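The Crate at Herkden

I was supposed to be at Herkden for twenty minutes. Drop off the keys, sign the sheet, go eat a sandwich. That was June 5, 2026, and I still think about that sandwich.

Dalia caught me on the stairs. Dalia Ait Ali could talk a cat into a bathtub, and she had her sleeves pushed up already, so I knew I was done for.

"You've got arms," she said. "Come use them."

We were clearing out for Vornano, three streets over, smaller and (so I'd been told) with windows that opened. Everything had to go into gray crates, and every crate had to have a number, and every number had to be in Kosmas's notebook. Kosmas Gkikas loved that notebook. He'd have packed it a lunch.

"Where's 408?" he called from up on the balcony.

"What's in 408?"

"If I knew that I wouldn't need 408!"

I should explain that 408 had my letter in it. Not a big deal of a letter, one page, written in September to a woman at the Stillano office who had once lent me an umbrella. I'd never mailed it. I'd stuck it between two folders and forgotten about it, and then about an hour into the packing I remembered it so hard I dropped a roll of tape down the whole flight of steps.

So now I was looking for 408 too, only quietly. I checked under the stairs. I checked the shelves. I found 1427 and 1448, and a mug I'd accused my cousin of stealing (sorry, Amal!), and 50 dollars in a birthday card that wasn't mine, so I put it back.

Dalia was watching me the whole time.

"It's by the door," she said finally. "I moved it this morning. I didn't read anything."

"Read what?"

"Exactly," she said, and went to find more tape.

I walked over there with my face on fire. People kept coming and going with bags, and the crate sat on the floor with its lid on, looking like any other crate. I got one hand under the rim. Then Kosmas started down the stairs, pencil behind his ear, already reading numbers out loud, and I had maybe ten seconds to decide whether I wanted that letter back or wanted it to get to Vornano without me.
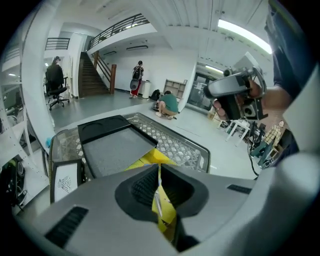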